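Sorkbridge fitted sheet, green: long-term review
Thursday, April 20, 2023 | By Prodromos Vrettos
Last updated: September

The Sorkbridge is a 400 thread count cotton sheet for mattresses up to 30 cm deep. I bought 2 and have used them in rotation.
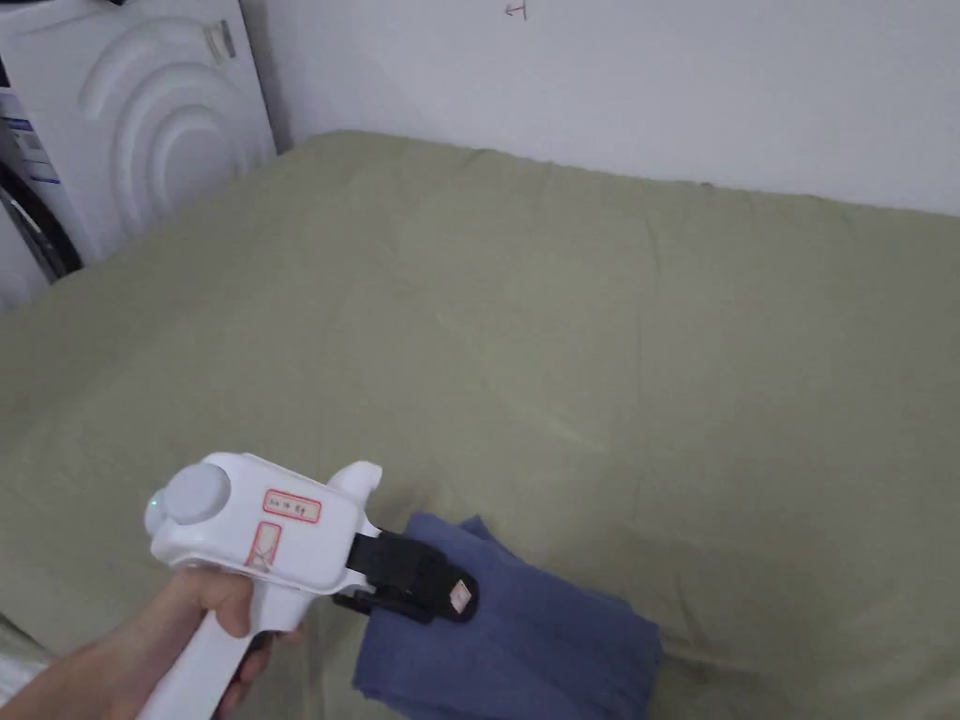 Green fitted sheet on the bed.

Fit
Elastic runs round the whole hem. The corners hold overnight on a 25 cm mattress but need both hands to seat. 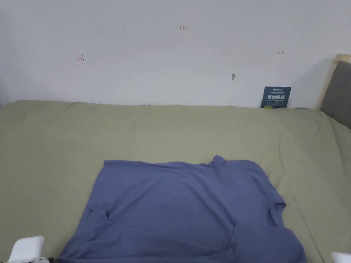

On a thinner mattress the spare depth gathers underneath and the top creases sooner. The Politis sheet, with elastic at the corners only, was worse in this respect. 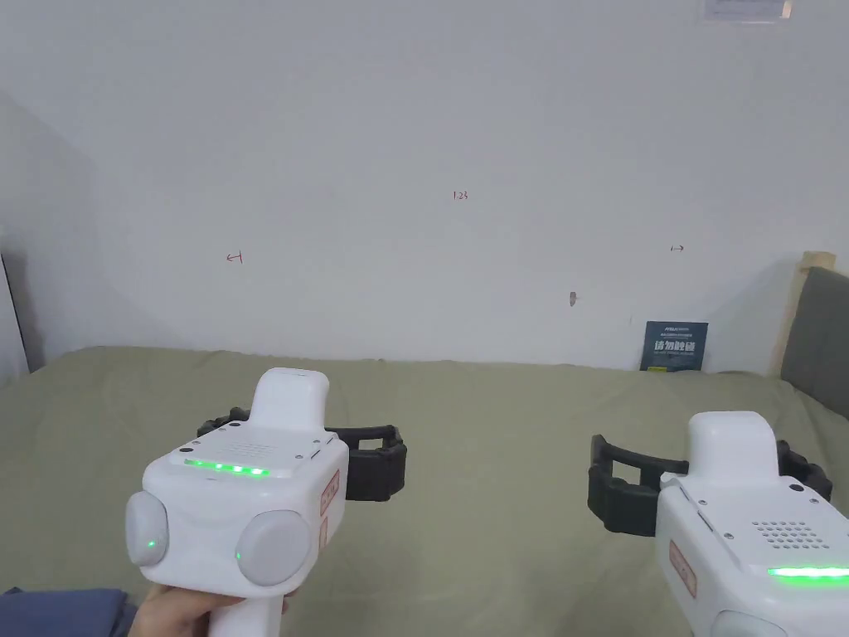
Washing
Washed at 50 degrees, with a low spin. Shrinkage was slight and all of it lengthways. Line drying leaves the hem damp well after the centre has dried. Colour loss is small.

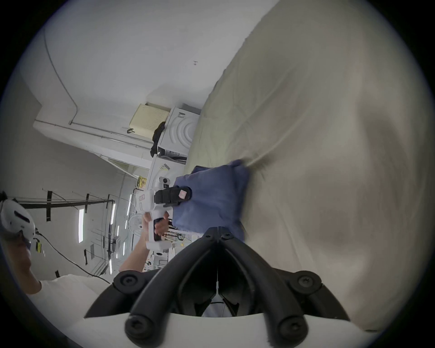 Verdict
Good cloth, average stitching. One seam has been resewn. I would buy it again at the sale price.

Related
Politis flat sheet
Flomomholm mattress protector
Ploltovar pillowcases, pair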